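Notes for Session 9: Comparing Hand-Held Grippers

Before you come to the lab, read these notes once through. We have two hours, and last year the groups that arrived cold spent the first of them hunting for the calibration sheet!

What we are comparing

Three gripper setups are on the bench list: the Jiston two-finger, the Fasterik parallel jaw, and a pair of hand-held units with jointed fingers that you carry through the task yourself. I love this session because you get to feel the differences in your own wrists. A data sheet will tell you the opening width and the closing force. It won't tell you how annoying it is to get a finger under the rim of a plate.

Your job is to run the same tasks with each setup and write down what changes. Keep the task wording fixed. If "move the bowl" means lifting it in one trial and sliding it in the next, your numbers are worthless and we will both be sad.

Finger shape

Parallel jaws stay parallel. The pads meet flat, the contact patch is easy to predict, and the math from Session 4 works with hardly any changes. Jointed fingers swing on their pivots, so the angle of the pad can change as the gap closes, depending on the linkage. Draw the linkage yourself before you trust your guess. Pick three openings (wide, middle, nearly shut) and sketch the pads at each one.

Then think about dishes. A deep bowl has a wall you can pinch, with one finger inside and one outside. A shallow bowl with a wide rim gives you almost nothing but the rim. A flat plate is the hardest of the lot, and most people end up tipping it at one side first. Try that slowly.

Pads

Soft rubber forgives a lot. It spreads the load, and it grips glazed surfaces far better than bare plastic does – you will notice this in your first five minutes. It also hides mistakes. A sloppy approach that a hard pad would punish often goes through on rubber, and then you have learned a bad habit. Run at least one block with the hard pads on the Fasterik so you know what your approach really looks like.

Wipe the pads between blocks. Flour from one group's pads wrecked a whole set of friction readings for the next one.

One hand or two

With one gripper you plan a grasp. With two, you plan a conversation! Which side holds and which side moves? Where do the two bodies go when both want the same patch of air over the bowl? Housings are bulky compared with the fingers, and the collisions you get are usually housing against housing, well before the fingertips are anywhere near each other.

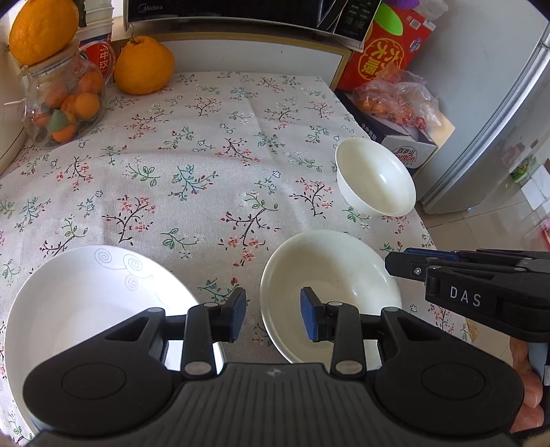
One student's lab report argued that the second gripper should always come in from the side, low and late, after the first has settled over the dish. It went on: "We kept bumping when both came down from above. Once we gave the right hand its own lane we stopped thinking about it, and our trial times got a lot more even." I think "always" is too strong, but the lane idea is a good one and I'd like every group to test it. Run one block with lanes and one without, and switch the order halfway through so that practice doesn't do the work for you.

Cameras and logging

The logger is called Ero and it is happiest when you start it before you pick anything up. Set the session cap to 3000 frames. The sample log on the course page has 2297, and it covers a single clean run of the two-bowl task, so you have room for a fumble.

Check the view before each block. The fingertips and the target should both be in sight when the gap is open. If the gripper body covers the dish during the approach, write that down too, as it matters a great deal for anyone who wants to train on the recording later.

Scoring

Mark each trial Ok, slip, or drop. Ok means the dish ended up where you said it would, upright, with no help from a free hand. Each group needs 100 marked trials in total, split evenly over the setups as far as it will go.

Bring to the next session: your linkage sketches, the score sheet, and one paragraph on which setup you would choose for clearing a dinner table and why.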